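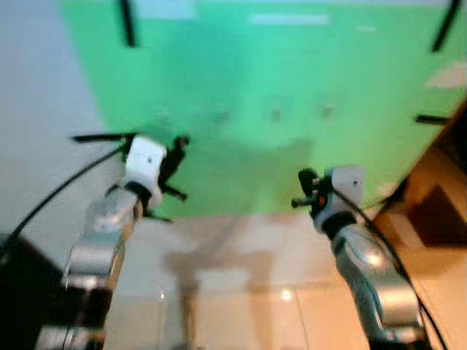 Green backdrop, pale tile floor.

Seafood Purchasing, Handout 5: Glaze, net weight and what you're paying for
Reading due 22nd April

OK, so last time we got as far as frozen fillets and I promised we'd do glaze properly. Glaze is the thin coat of ice a packer puts on frozen fish, usually by dipping it or spraying it with cold water right after freezing. It keeps air off the flesh. Take it away and you get freezer burn, those dry white patches that cook up like cardboard, so please don't go home thinking glaze is a scam!

The trouble starts when ice gets sold at the price of fish. Net weight should mean fish without the glaze. When you compare two quotes, check that both suppliers mean the same thing by it (ask in writing, and keep the answer).

Let's do the Davlow order, the one from the worksheet. The invoice says 3,000 pounds of cod portions. We thaw off the glaze on our samples, scale up, and get 2,758 pounds of fish. The gap is 242 pounds, a bit over 8 percent. If the price was quoted on net weight, Davlow owes you a credit. If it was quoted on gross, you need to redo your cost per portion before you print a menu.

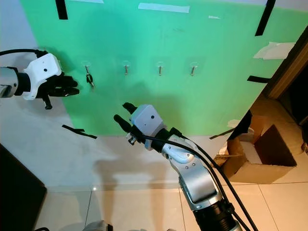
Row of four clear wall hooks.

How to check a sample:
Weigh the frozen portion straight from the freezer and write it down.
Rinse it under a gentle spray of cold water until you can't feel any ice on the surface. Stop there. The middle should still be hard.
Pat it dry and weigh it again.
Subtract, then divide by the first weight and multiply by 100. There's your glaze percentage.

Most mistakes I see are in the rinse. People wander off, the fish starts to thaw, it drips, and now they've measured glaze plus drip and they're on the phone yelling at Serard. Stay at the sink. And don't judge a whole pallet by one portion either, pull a few from different cases (top, middle, bottom, whatever you can reach).

Shrimp are harder. They have a lot of surface for their size, so they carry more ice, and small ones more than big ones. Use a sieve, and let them drain the same length of time on every test. The Istport lot in your packet came to 1,581 pounds after deglazing, and I'd like you to work backward to the billed weight using the percentage on the spec sheet.

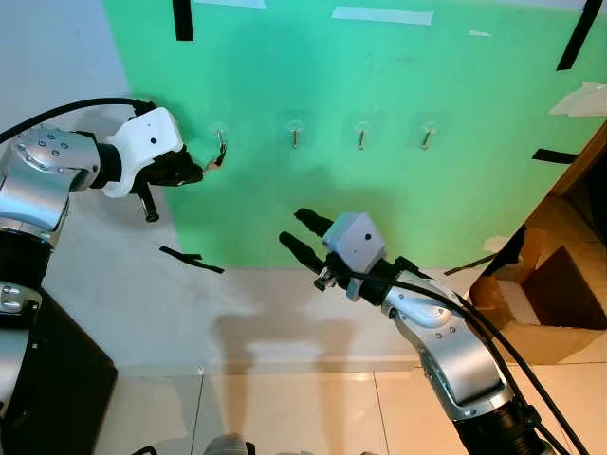
One student in the March group wanted to know if you could skip all this and only buy unglazed fish. You can, if it's vacuum packed and you move it fast, but then you're relying on the bag, and one pinhole ruins it. I'd take an honest light glaze for anything sitting in the freezer a while.

For next time, read the Faulkner spec sheet and circle every place it says "weight" without saying which one. Bring a calculator, phones are fine.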